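Tredance opens Erville repair workshop for household textiles

ERVILLE – Tredance, the household textiles charity, will open a permanent repair and reuse workshop in the former Cabral drapery building in Erville this May. The workshop will accept blankets, curtains, bedspreads and table linen from residents of the town and the surrounding villages, and will return them mended or pass them on to local households.

The opening follows a trial at the charity's Juvis site, where staff handled 2725 items over a single winter. Of these, 760 were blankets and bedspreads, the largest single category. Most required work on seams, hems or fringing, and were returned to their owners within 9 days.

"People hold on to a good blanket for a very long time, and they are often unsure where to take it when an edge begins to go," said Zarmeena Kiani, Director of Tredance. "Erville has a long history in the drapery trade. We are pleased to be bringing skilled mending back to a building that many residents will remember as a shop."

The ground floor will house a reception counter, a cutting table and six sewing stations. Washing and drying will continue to be carried out at Juvis, with a van running between the two sites every Friday. A teaching room on the first floor will be used for evening classes in darning, patching and the repair of knotted and looped edges.

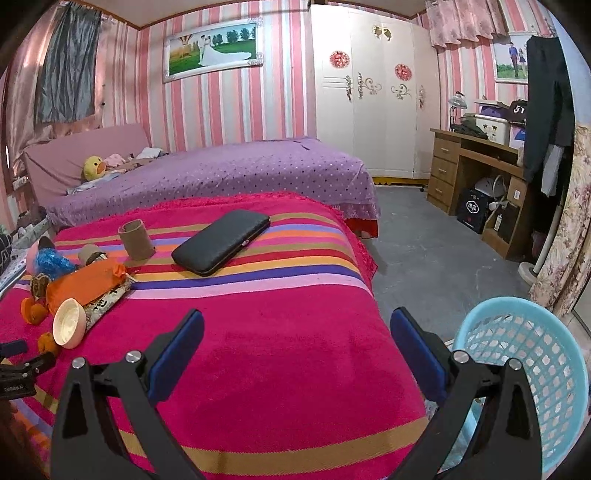

Will residents have to pay for repairs?
Small repairs, such as a split seam or a loose hem, will be free of charge. Larger work will be quoted for at the counter, and nothing will be started until the owner has agreed the price.

Tredance has set aside 200 free places on its evening classes for the first year. Priority will be given to people receiving housing support and to school leavers with an interest in the textile trades. Classes will begin at 6.30pm and all tools and thread will be provided. Applications may be made at the counter once the workshop has opened.

Items brought for repair should be clean and dry. The workshop is unable to accept duvets, pillows, electric blankets or mattresses. Donated bedding that is beyond repair will be cut down for use as practice material in the classes or sent for fibre recycling.

The Erville workshop will be open from Tuesday to Saturday, 10am to 4pm.

Notes to editors

Tredance repairs and redistributes household textiles from its sites in Juvis and Erville. Zarmeena Kiani is available for interview by arrangement with the Tredance press office. Visits to the Erville building before the opening can be arranged on request.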